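Proka Support – Ticket 289
Status: Open, waiting on customer
Product: Dikano handheld gripper pair, left and right units, wired
Site: Morgan, second floor
Opened by: Elin Rowlands
Assigned: Eirlys Parry

We use cookies to keep you signed in and to see which help pages get read. Accept all / Manage choices

PROBLEM

Left unit width reading wont come back to zero. Jaws fully shut, pads touching, Indivov says 4 mm. Sometimes 2. Sometimes it does go to zero if I squeeze hard and wait. Right unit fine.

Also left unit feels stiff for the last bit of closing. Might be the same thing, might not. Right unit has its own problem with the cable, see further down, can split that off into another ticket if you want.

No drops that I know of. Other people use these too.

LOG

10/11/26

Power cycled the left unit. No change.

Restarted Indivov. No change. Checked it was loading the right profile for the left unit, it was.

Swapped ports. Left on the right's port, right on the left's port. Fault follows the gripper. So not the port, not the hub.

Swapped cables. Still follows the gripper. Not the cable. (But the right cable is bad in a different way, found this out while swapping.)

Ran the zero routine in Indivov with the jaws shut. Took it. Read zero for a few open and close cycles and then back to 4. Ran it again, same.

Opened all the way. Full open should be 55 mm on this version, the left gives me 55 when it starts at zero and 58 or so after the drift. So the whole scale is sliding, it isn't only the closed end.

Stopped there, sent the above to Proka.

Reply from Eirlys Parry

Thanks, good that you did the port and cable swap first. If the whole scale slides then the encoder has lost its place, or the link between jaw and encoder is moving on its own. Second one is much more common. Please look at:

– pivot screws on the jaw linkages, all of them, for play or for one done up too tight
– finger pads seated flat, with no lifted corner
– the set screw on the encoder hub, under the rear cover

Do the pads first. A pad that has crept toward the tip will stop the jaws short, and people chase the encoder for a day.

Next session

Pads. Left unit, inner pad on one jaw had crept. Not much, could get a fingernail under the bottom edge. Old adhesive gone gummy. Peeled both pads, cleaned with alcohol, let it dry properly, new pads from the spares bag. Textured side out, ribs running across the jaw.

Stiffness mostly gone. Zero better but still drifting by the end of a long run.

Pivot screws. Put a driver on each one with the jaws half open. One of the two nearest the body turned almost a quarter turn with no effort at all. Its opposite number was really tight. I think somebody tightened the wrong one at some point. Backed them all off, cleaned, tiny drop of the purple threadlocker, snugged in order: body end first, then tip end, opening and closing by hand between each. Should swing shut under its own weight with the cable unplugged. It does now, didn't before.

Do NOT use the red threadlocker. There is some in the drawer. I took it out of the drawer.

Rear cover off. Set screw on the encoder hub was ok, gave it a nip anyway. Bit of lint in there, orange, thread I guess. Tweezers. Cover back on.

Zero routine again. Then 200 open/close cycles by hand with Indivov logging, which is as boring as it sounds. Zero at the start, zero at the end. Full open 55 both times.

RIGHT UNIT CABLE

Status light flickers when the cable is bent close to the body. Indivov drops the stream and picks it up again a second later, so the log looks ok unless you scroll through it. Moved the cable by hand with the light in view: any bend in the first couple of inches does it. Past that, nothing.

Eirlys asked me to check the latch on the plug. Latch is fine. Plug seats and clicks. So it's the cable itself at the strain relief.

Swapped for the spare. Light steady, stream steady. Old one cut in half so it doesn't go back in the bin of good ones – done this twice now in my life and I'm not doing it a third time.

Asked Proka for one replacement cable and a pack of pads. Eirlys says pads ship from stock, cable is December.

SETUP NOTES FOR WHOEVER HAS THE PAIR NEXT

Plug in left first. Indivov names them by order and will swap them on you otherwise.

Jaws shut on both before you start the software. It grabs zero at launch.

Work on a soft surface is ok but set the units down on their sides, never on the tips. Pads catch on fabric and that is how they start to creep.

Thin stuff (string, thread, cord) pinch with the middle of the pad. Tips only if you have to.

Wipe pads at the end of the session. Alcohol, lint free cloth. Not the blue spray.

Check the pivot screws once a week, driver in each, no force. If one moves, do them all.

Mark screw heads with the paint pen once they're set so the next person can see if one has turned. I have not done this yet.

Proka note, Eirlys Parry

Happy with that. Leaving the ticket open until you have had a normal working session on both units. If the zero moves again after the screws are set, send me the Indivov log and don't open the rear cover a second time, I'd want it back on the bench here.

Comments

benchrat_k
Same 4 mm offset on ours, one pad. Never thought to look at the pads becuase it read fine half open. Thanks.

Morgan floor 2
Who took the red threadlocker?? I need it for the cart wheels

Elin Rowlands
It's on my desk. Label says NOT GRIPPERS. Come get it.

tallis
Do you do the zero with the gloves on or off? I get a different number with gloves, thought I was going crazy

Elin Rowlands
On, if you work in them. Shouldn't change the number though. If it does then you're squeezing harder without them and there's flex somewhere, check your screws.

Elin Rowlands
Update for Eirlys, both units in use, small items. 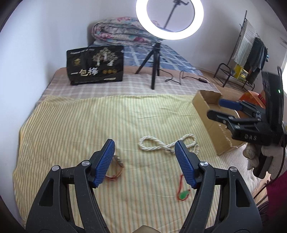
Left unit still on zero, pads flat, no stiffness. Indivov log attached to the ticket, start and end both clean. The round silver screws on the linkages are the ones I mean in the notes above, paint pen still to do, tonight if I find it. Red-orange string is the worst of the lot for the left pads, fine enough to get past them if you come in at an angle, so come in straight. White braided rope is easy by comparison. Right unit is on the spare cable and showing its green light, cable hanging down past the glove side with no tight bend at the body, please keep it that way and keep it out from under the cardboard box. Still want that second cable in December even if this one holds. Eirlys you can close this when the pads arrive.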